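Pre-delivery inspection, used import sedan, manual transmission. Fuddale yard, bay 2.
Inspector: Matěj Malý
Date: 3 July 2024

## Underbody and structure

- [x] Sills and jacking points: sound, old undercoat flaking at left rear
- [x] Front chassis rails: straight, no sign of pulling
- [ ] Rear subframe bushings: cracked, both sides

Comment: bushings are not at the failure limit. Customer to be told in writing. Quote for the pair is with Trostow, labor not included.

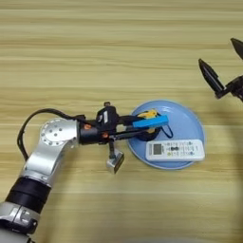 - [x] Fuel and brake lines: surface rust only at the rear clips
- [x] Exhaust hangers: one replaced

## Brakes

- [x] Front pads, rotors: within limits
- [ ] Rear pads: inner left worn more than outer

Comment: slide pin on the left caliper was dry and stiff. Cleaned and greased. Recheck after 600 miles. If the wear pattern is still uneven, replace the caliper.

- [x] Parking brake: holds on the ramp
- [x] Fluid: changed, dated tag on reservoir 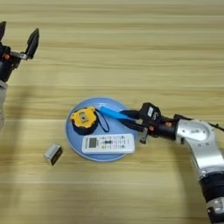
## Engine bay

- [x] Oil level and condition
- [x] Coolant strength
- [ ] Battery: rated 670 CCA, tested low

Comment: charged overnight and tested again, same result. Replace before handover. The tray also needs the correct hold-down; the present one is from a different model and lets the battery move.

- [x] Accessory belts: fitted last December per service book
- [x] Idle, warm: steady at about 800 rpm
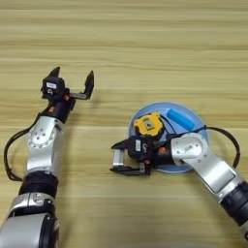
## Steering, wheels, tires

- [x] Tie rod ends: no play
- [x] Wheel bearings: quiet
- [x] Lug nuts: torqued, retorque after 30 miles
- [ ] Tires: front pair Murnura, rear pair unbranded, date codes not legible

Comment: tread is legal on all four. I would not pass the rear pair for highway use without a readable date code. Refer to Baluyot for a matching set.

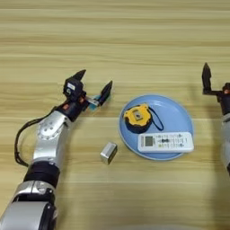
## Lights and interior

- [x] Headlight aim: reset for right-hand traffic
- [x] Seat belts: latch and retract
- [ ] Horn: works intermittently, suspect the wheel contact
- [x] Wipers and washers

Result: HOLD. Release after battery, horn and rear tires are done. Bushings may be deferred with the customer's signature.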